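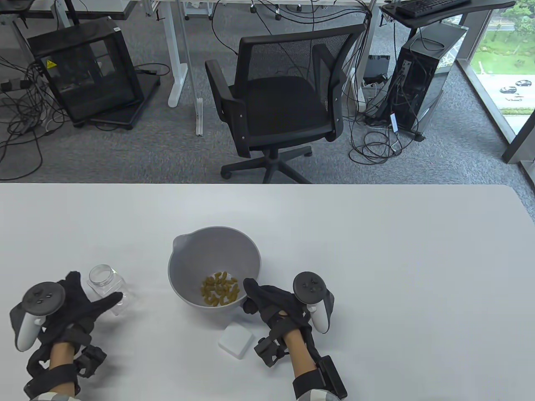

Dry goods decanting station – monthly check
Room 309, June. Checked by Gwenllian Pumphrey.

1. Table top
Wiped down, no chips on the far edge. Pass.

2. Floor and seating
Carpet flat, no lifted seams. Office chair to stay clear of the table while goods are being poured – castors do not lock. Pass with comment.

3. Mixing bowl
Spout free of cracks. Pasta to be tipped in from low height. Fill no higher than 4 cm below the rim. Pass.

4. Clear jar
Thread clean, no residue at the neck. Lid not with jar at time of check; found in the Predano drawer. Capacity marked on the stock card as 2000 ml, to be confirmed. Action: label lid and jar as a pair.

5. White containers
Run a gloved finger round the lip and down the side wall. Reject if any roughness is felt. Pass.
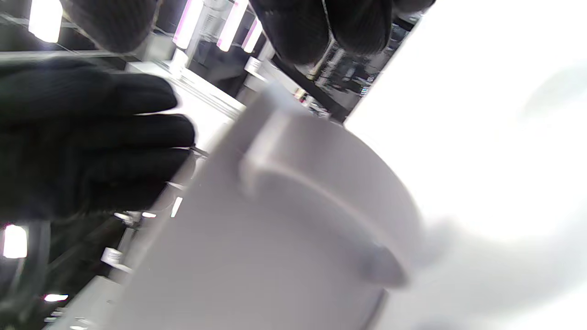 6. Gloves
Fabric gloves are for handling only – not to be used with hot pans or wet goods. Wash after each Saturday session at 30 degrees. One pair worn at the cuff, replace. Fail.

7. Stock card
Nimri entry out of date. Selasetti entry correct. Action: G.P. before next check.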